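Covmont
Table-top pushing cells, parts and the odd bit of advice

Viso cell: the pusher rod kit, and how I look after mine

I'm Ieva Butkienė and I build, sell and mend the Viso cell, so if you ring up with a question you will almost certainly get me. This page started as a parts listing. Then people kept writing in with the same setup questions, I kept pasting in the same answers, and now it's a parts listing with a lot of chat in the middle. Skip to the bottom if you just want the order codes!

What you get in the kit

One pusher rod with a rounded end, one clamp collar with lever, a spare lever spring, a small bottle of thread lock and a card with the settings on it. The rod fits any arm with the Covmont collar already on the wrist. If yours has the older three-screw plate from Andreadis you'll want the adaptor too (it's listed below, and yes, I do still make them).

The board isn't in the kit. Boards are sold separately and I'll come to those.

Fitting the rod

Park the arm somewhere comfortable, well above the board, and switch the drives off. I know it's tempting to leave them on when it's a two-minute job. Please don't. Open the lever, hold the old rod with your other hand so it doesn't drop, and draw it straight down. Wipe the inside of the collar with a dry cloth. If black dust comes off, wipe it again until it stops.

Slide the new rod up until it meets the stop. You'll feel it. Back it off by the thickness of a bit of card, close the lever, then open it and push the rod home again. It sounds fussy, but I find the second go always seats better than the first. The lever should close with one firm thumb. If you need the heel of your hand it's too tight, and if it flops shut it's too loose, and in both cases the little screw on the far side of the collar wants a touch of adjustment. An eighth of a turn at a time, no more.

Setting the height

More rods come back to me over this than over everything else put together. The end of the rod should travel just clear of the board. Too low and it scrapes, the arm complains and you wear a flat on the tip. Too high and it rides up over the shorter blocks, which is very funny the first time.

I use a strip of ordinary printer paper. Bring the arm down slowly in jog mode over the middle of the board until the paper just drags, then save that as your touch height. Do the same near each corner. If the corners disagree with the middle, your board is sitting on something (a crumb of swarf, usually) or it has started to bow. Lift it, brush the base underneath, put it back and check again before you go changing numbers in the controller.

Then add your clearance on top of the highest reading you got. The card in the kit has my starting value for each size of board, and you can creep down from there once it's running nicely.

Boards

I get asked for plastic ones. I've tried them and gone back to wood every time, as the blocks slide in a way I like and I can sand a board flat again in my own workshop. Wood does move with the weather, though, so re-check the height when the heating comes on. I do mine every November whether it seems to need it or not.

Cleaning is a dry microfibre cloth at the end of the day. No polish, no wax and please no spray of any kind. Markos Tzavaras, who runs three of these cells, once used furniture polish on a board and rang me in a panic when the blocks started shooting off the side like curling stones. It took him a week of sanding to get it back.

The blocks, and starting a run

Any small set of chunky shapes will do as long as they stand up by themselves and the colours are easy to tell apart. Before a run I shove mine together by the near right corner and leave the rest of the board clear, so the rod has somewhere to come down without landing on a star point.

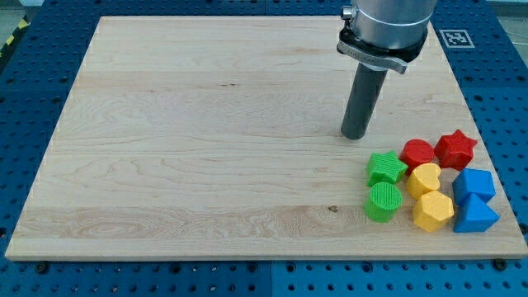 Then I jog to touch height, lift, and let it do one slow lap of the board with nothing to push. I listen more than I watch. A healthy cell makes a soft steady hum. A tick once per lap is nearly always the lever working loose, and a rasp means you're too low on one side, so get the paper out again. Only after that do I let it anywhere near the blocks.

If the cell suddenly thinks everything is a finger's width to the left, look at the marker on the base before you look at anything clever. A smear of grease or a lifted corner on the sticker is enough to upset it. Clean it with a barely damp cloth, press the corners down and run the calibration routine again. Replacement stickers are free, just ask.

When to change the rod

Run your fingertip round the end. If you can feel an edge, it's done. I change mine at 90 hours of pushing, you may get longer out of yours if you're gentler than I am. Montserrat Calvo turns hers a little in the collar every Friday to spread the wear, and I've pinched that idea and now do it too.

Order codes

57 Pusher rod kit, complete
18 Rod only
304 Adaptor for Andreadis three-screw plate
Boards: cut to order, send me your base size
Marker stickers: free with anything, or on their own if you send an envelope

Orders placed before noon go out the same day. Rods are in stock, adaptors take me a week or so. If you bought your cell through Pluritier you can order through them as well and the codes are the same.

Page last changed Wednesday, July 17, 2024 (new bit about marker stickers).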